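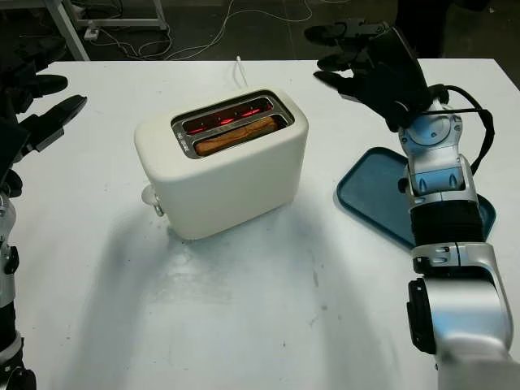
Reply from Landix Support, 4:10 pm

Hello again, and thank you so much for hanging in there with us! I read through your whole message over my coffee, and I'm sorry the breakfast calculator has been giving you such a headache. Could you tell me whether the recipe box came over from Skulano, or whether you typed the recipes in by hand? Imported ones sometimes bring their old serving sizes along with them, and that would explain a lot.

Customer reply, 5:35 pm

Oh, it came from Skulano, all of it, 1,120 recipes (my mother's, my aunt's, and a great many I clipped and have never made, if you want the truth). The import itself went beautifully and I was very pleased. It was only when I planned the Sunday brunch that the shopping list went funny. I have 14 people coming, and I set the plan to 14, and the list asked me for enough eggs to feed the whole street. The toast and jam came out fine. The baked oatmeal came out fine too. It's the egg dishes and the potato casserole that are wrong.

I did try signing out and back in, and I tried it on my husband's tablet as well, and the list was just the same there.

Landix Support, 5:50 pm

That helps a great deal, thank you, and what a lovely brunch that's going to be! Would you open the potato casserole for me, tap Edit, and look at the line that says Yield? I'm hoping to hear whether it has a plain number in it or some words.

Customer reply, 6:20 pm

It says "2 pans." The egg bake says "2 pans" as well. The oatmeal says "serves 7."

Landix Support, 6:40 pm

There we have it! The planner is reading "2 pans" as two servings, so when you ask for 14 it multiplies everything by seven. Your oatmeal only gets doubled, just as it should. Please change the Yield line on both dishes to the number of people the recipe feeds, save, and then go back to the plan and press Rebuild List. The old list stays put until you press that, and it catches a lot of folks.

I've also passed this along to the import team as a bug, with your two recipes attached. They should be asking about pans at import and they aren't.

Customer reply, 7:25 pm

Well, that did it. The eggs are down to something I can carry home! I left the pans in the notes so I'd remember which dishes to get out. I do still have the old list showing on the tablet, but I suppose it needs the same button.

Landix Support, 7:30 pm

It does, yes, once on each device. I'll leave this ticket open until the import team writes back.

Status: Waiting on import team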